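Sorum Small Spur Gears

Small spur gears with a plain round center bore, sold singly or in bags of 18. They slide onto a peg or shaft and lift off again.

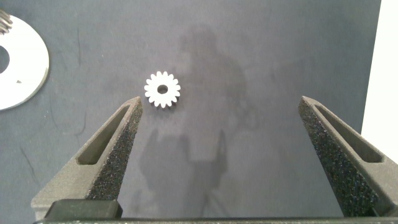 Teeth are rounded and evenly spaced. Order the Kisico base plate separately.
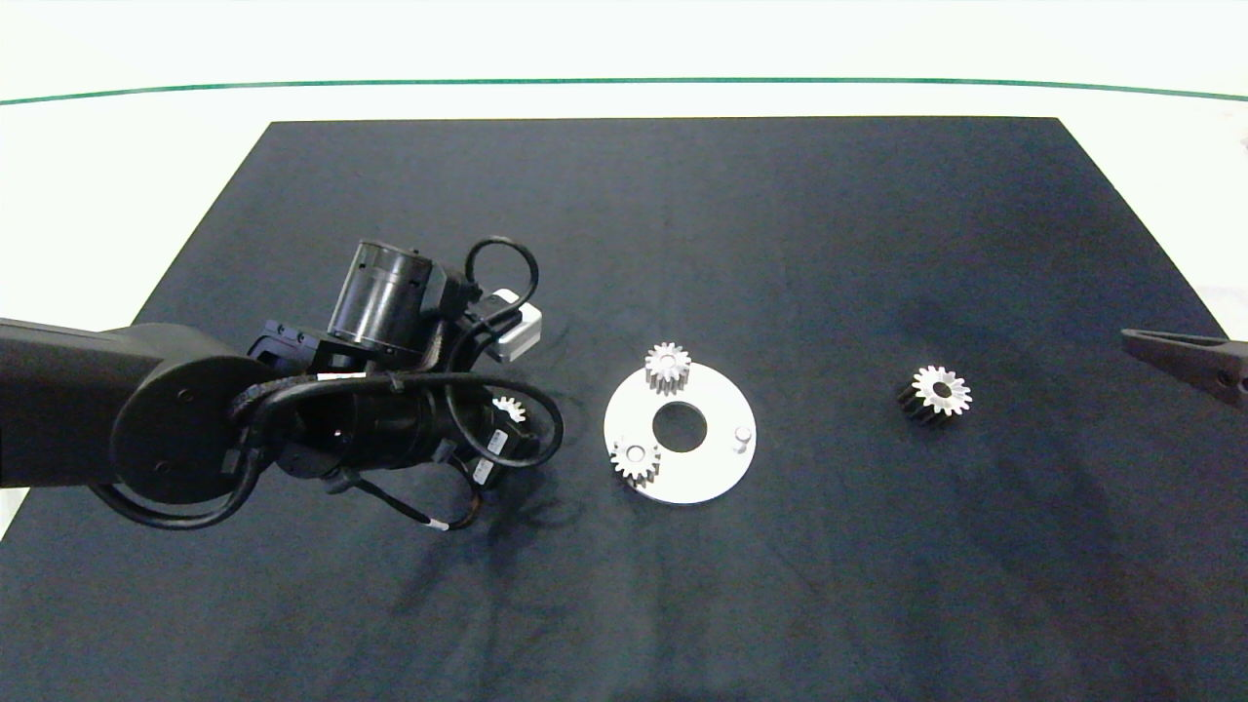 Page last changed: December

Bags ship from Prurnine in roughly 3 working days. For orders over 1,000 pieces, write to the Kahraman sales desk first. 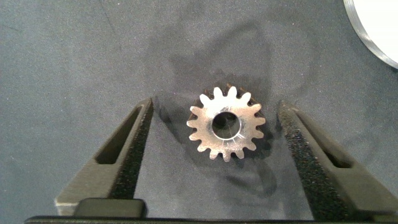
Can I mix bore sizes in one bag?
Each bag holds one size only. Order single gears if you need a mix.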